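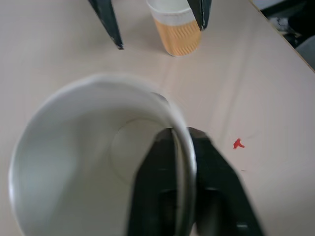 図4-1 上から見た紙コップ

第4章 通報受付の初期設定

4.1 適用範囲
本章は、動物の遺棄および不適切な飼育に関する通報を受け付ける窓口において、受付管理ソフトウェア「Skoston」を初めて使用する際の設定手順を定めるものです。第3章の利用者登録が完了していることを前提とします。登録が済んでいない場合、本章の設定画面は表示されません。

注記:旧製品「Mushi」から移行する窓口は、付録Bのデータ変換を先に行ってください。変換前に新規案件を登録すると、受付番号が重複することがあります。

4.2 窓口情報の登録
1. 管理者権限でログインし、「設定」から「窓口情報」を開きます。
2. 窓口名称、所在地、代表電話番号を入力します。名称は通報者への受付通知にそのまま印字されます。
3. 受付時間を入力します。時間外の通報は自動的に「保留」に区分され、次の開庁時に一覧の先頭に表示されます。
4. 「緊急連絡先」に、所管の警察署および動物愛護担当部署の番号を登録します。
5. 「保存」を押します。画面右上に保存時刻が表示されます。

注意:緊急連絡先が空欄のままでも保存は可能ですが、緊急区分の案件を他機関へ引き継ぐことができません。運用開始前に必ず入力してください。

4.3 通報区分の設定
1. 「設定」から「通報区分」を開きます。
2. 標準区分「遺棄」「給餌・給水の不足」「不衛生な環境」「暴行」「多頭飼育」「死体の発見」のうち、窓口で取り扱うものを有効にします。
3. 必要に応じて独自区分を追加します。区分名は全角18文字以内とします。
4. 区分ごとに優先度を「緊急」「通常」「参考」から選択します。
5. 同居する児童または高齢者の安全に関わる通報については、「関係機関照会」の欄を有効にします。

注記:「暴行」の優先度は初期値が「緊急」であり、変更には管理者の再認証が必要です。
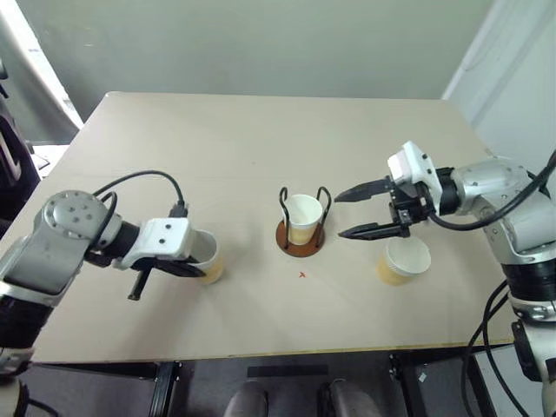
図4-2 卓上の紙コップ(3個)

4.4 証拠資料の取り扱い
通報者から提供された写真、動画および音声は、案件ごとの保管領域「Redness」に格納されます。一案件につき登録できる資料は100点までです。

1. 案件画面の「資料」を開き、「追加」を押します。
2. 資料を選択し、入手日時および提供方法を入力します。
3. 通報者が匿名を希望する場合は、「提供者情報を伏せる」を有効にします。
4. 内容を確認し、「確定」を押します。

注意:確定した資料は上書きできません。誤って登録した場合は「無効化」を行い、理由欄に経緯を記入してください。無効化した資料も監査記録には残ります。

注意:画像編集ソフトウェアで加工した資料を原本として登録しないでください。明るさの補正など軽微な加工であっても、加工版は「参考資料」として別に登録します。

4.5 自動通知の設定
1. 「設定」から「通知」を開きます。
2. 「未着手案件の通知」を有効にし、通知までの時間を分単位で入力します。初期値は45分です。
3. 通知先となる職員を二名以上選択します。
4. 「試験送信」を押し、選択した全員に通知が届くことを確認します。

試験送信で「エラー104」が表示された場合は、通知先の登録内容に不備があります。利用者登録画面でアドレスを修正し、手順4を再度行ってください。修正後も同じ表示が続くときは、操作を中止し、Bruritzの保守窓口に連絡してください。

4.6 設定内容の確認
1. 「設定」から「設定一覧の出力」を選択し、一覧を印刷します。
2. 窓口情報、通報区分、通知先について、登録を行った者以外の職員が内容を照合します。
3. 試験用の通報を一件登録し、受付番号が発行されることを確認します。
4. 試験用の案件を「試験」区分に変更して終了します。

注記:「試験」区分の案件は統計に算入されません。区分を変更せずに運用を開始した場合は、月次集計を確定する前に修正してください。確定後の修正手順は第7章を参照してください。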